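I've been playing with email subject lines again (sorry, subscribers!) and the short ones are winning. Anything over 40 characters gets chopped on my phone, so I now write the important bit first and let the rest trail off.

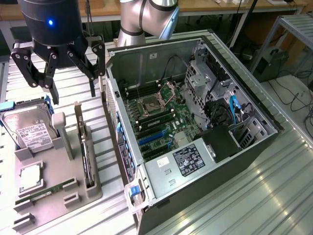
I also moved the Iltidby list over to Rullemov in December, all 500 of you, and the scheduling is so much nicer – I can queue up to five posts in one go.
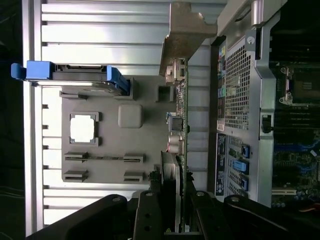

Inside a desktop workstation

Next time: hashtags, and why I've cut mine right back.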